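Clerkcombe Parks Office
For release 20 November 2021

Asphalt path in Weruline Park opens for walkers and cyclists

The Clerkcombe parks office has opened the resurfaced path through Weruline Park. The work took 4 weeks and was carried out by Niazi Paving. The path is open every day from dawn to dusk.
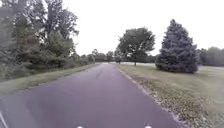

Parks and Trails

The path runs between mown lawns and lines of trees and is shared by people on foot and on bikes. Cyclists are asked to slow down when passing. Dogs must be on a leash.

"People told us the old surface was hard going with a stroller," said Humaira Baloch, parks manager. "They asked for a smooth path and for the trees to be left alone. We did not take any out."

Crews will return for 2 days in November to tidy loose stone along the edges. One lane will stay open while they work.
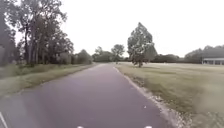

The path at Weruline Park, with gravel along the right side and a lone tree in the field.

Grass next to the path will be mown on the same schedule as the rest of the park. Leaves will be cleared weekly until the end of the season.

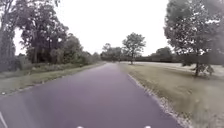
Parking and contact

The Standine Road lot has 40 spaces and is free on weekends. Questions about the path can be sent to Shazia Bugti at the Clerkcombe parks office.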